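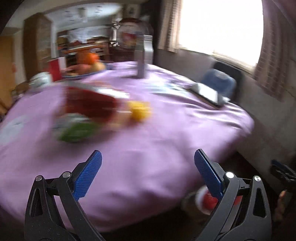
The purple table, with both blue finger pads open.

Clestine: a hand-held gripper for learning to tidy a table
Student project report, Treloar robotics club

We started Clestine in February with one big question. If a person does a job many times over while holding a gripper instead of using their bare hands, can a computer learn enough from the video to do the same job with a robot arm? We still can't say yes to the whole of that, but we have got a lot further than we expected and it has been the best thing any of us has done at the club!

The job we picked was clearing up a table. It sounds dull until you try it with two fingers that only open and close. Packets slide, fruit rolls, and a tablecloth moves along with whatever you are trying to pick up. We wanted a proper home table with ordinary clutter on it, so we left the fruit plate where it was and worked around it.

What we built

The tool has two linked arms that close towards each other, and each one ends in a blue pad. The camera looks out over the pads, so every clip is seen from the tool's own point of view. We tried smooth pads first and they were hopeless on shiny packets. The textured ones were a huge improvement (we cheered, quite loudly, the first time one held on to a sweet wrapper).

The wide lens took some getting used to. Straight edges come out curved and the corners go dark, but you get the table, the window and half the room in one go, which helps the software work out where the tool is. Our first linkage was too stiff and made your thumb ache after a few minutes, so we filed out the joints and fitted new pins. Version 2 is much kinder on the hands.

Collecting the clips

Each clip is one attempt at one move: reach, close, lift, put down, open. We ended up with 1,501 of them, which is far more than we thought we'd have the patience for. We worked in turns of 15 minutes and then swapped, as people got sloppy after that and began to rush the last part of the move.

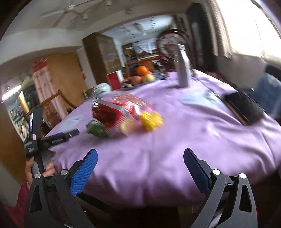 Rushing was our main problem all the way through. When the tool swings quickly the picture smears, and the software loses track of where it is. On the early clips we were waving it about like a paintbrush! We made a rule to pause for a breath before closing the pads, and that one small change saved more clips than any of our clever ideas.

Light was the other headache. A bright window turns pure white on the video and everything near it goes murky. Filming from the other side of the table helped a bit, and so did half-closing the curtains, but then the far end of the room was too dark - so we went back and forth on this for ages and never found a perfect answer.

How it went

We took our model to the Plumstead open day and ran it on the arm there. It was good with boxes and cartons. Soft packets were hit and miss, and round fruit was mostly miss, although it did get an orange on to the plate once and we have talked about little else. The team from Plallbridge had trained theirs on much slower clips and it showed, in a good way. Their arm hardly ever knocked anything over.

What we want to do next

- Re-record the soft packet clips at a slower speed.
- Try the same moves on a plain table with no cloth, to see how much the folds confuse it.
- Make the pads a little wider for fruit.
- Write down how we set the tool up each time. We changed the camera angle twice without noting it, and sorting that out took an entire afternoon.

The drawings for the linkage are in the club folder, along with the notes on which pins fit. The pins from the first version are too short for the new arms, so please don't mix the bags up.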